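Subject: Re: [shop-automation] Can any of these things clear a bench yet?

On Tuesday a list member in Stadport wrote:

> We run over 20 benches and at the end of each shift somebody walks the row, picks up whatever was left out and puts it back on the shelf. It's dull work and it takes most of an hour. The Skuslow rep says an arm on a cart could do it now. Is that true, or is it true in his showroom?
>
> Also, is the price he quoted (3000 a month, leased) normal?

I can't speak to the lease price. On the first question, my answer is partly, and it depends a lot on what gets left out.

We kept a log through August at the El Ouafi building. The job was the same as yours: pick up one item from a bench, carry it to the shelf, set it down upright. We ran 200 tries with small boxes and hand tools and the arm did well on those. Then we moved to round things and it got much worse. Wide, smooth cylinders were the hardest. Two flat fingers touch a curved wall along a thin line, and if one finger gets there first it tends to push the thing away before the other one closes.
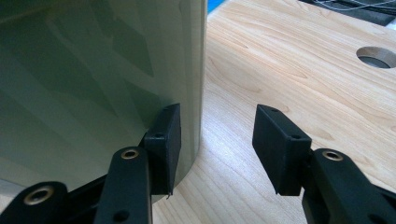 *Green cylinder on the wood bench. Left pad close against the wall near the base, right pad still out over the tabletop.*

A person doesn't think about any of this. You put your hand around the thing, or if it's too wide you use two hands, or you tip it and grab the rim. The arm only does what it has been shown, and most of what ours had been shown was boxes.

Things that helped us:

- softer facing on the finger pads
- coming in from the top whenever there is a rim to hold
- a size limit, with anything wider than the open jaws left for the morning crew

Light mattered too. Glossy surfaces under our overhead lamps gave the Flonov software trouble finding the edge, and it would close a little short. We turned one bank of lamps off and that part got better.

So if your benches mostly collect boxes and tools, I'd ask for a trial. If it's tubs and canisters, keep walking the row for now - or ask the rep to do his demo with your own tubs, on your bench, with your lights on.

I can send the log to anyone who wants it. It's a plain spreadsheet, 2992 rows, and the column names are a mess.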